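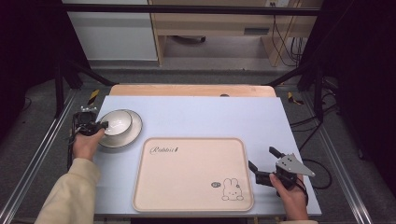 March, 14:10. Handheld grippers, table task with bowl, plate and tray.

Today I compare the Civell fingers with the older Orngate ones. Left hand takes the bowl by the rim, right hand waits beside the tray. Opening set to 635 on both controllers, then lowered to 559 on the left, as the rim was pressed too hard in my opinion.

10 runs with each set. Orngate slipped 2 times, Civell also 2, so I can not yet say which is better. The Civell trigger is softer and my wrist is less tired after.

The cable on the right side still pulls a little when I turn the hand. To ask Traststead for a longer one.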